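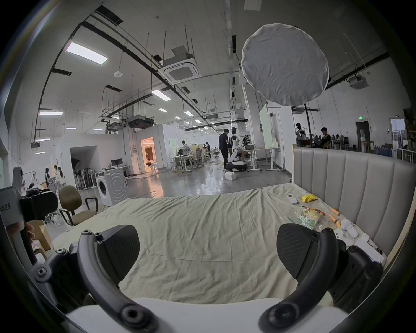

One of the first people to download Fernel wrote back to ask why a dataset of bedding care labels needed a README at all, when a label only says wash, dry and do not bleach. Fair question. It also says "wash dark colours separately" on a white pillowcase, and that is more or less why the project exists.

Fernel 5

Fernel is a collection of 1171 care instructions typed out from sheets, duvet covers and pillowcases. It grew out of Mosthorpe, an older list of laundry symbols that had the symbols and very little else.

What's in it

labels.csv - one row per label, wording kept as printed, spelling mistakes included
symbols.csv - the symbols on each label, left to right
conflicts.csv - 493 labels where the words and the symbols disagree, usually over the tumble dryer

Fields

fiber: as stated on the label. "Luxury blend" is recorded as "luxury blend" and we have made our peace with it.
wash_temp: degrees Celsius. Blank if the label says "warm", which could mean anything.
iron: none, low, medium, high, or "if you must" (one label, quoted in full).

Known problems

Cotton is badly overrepresented. Silk is thin, mostly for budget reasons. Labels from the Grinell batch were typed in April by someone who read every triangle as a warning - up to 509 rows may have the wrong bleach code. Fixes are welcome.

Do not use Fernel to decide how to wash anything you love.

Related

Tamuno covers towels. We don't cover towels, and please stop asking.

Last updated Tue 20 September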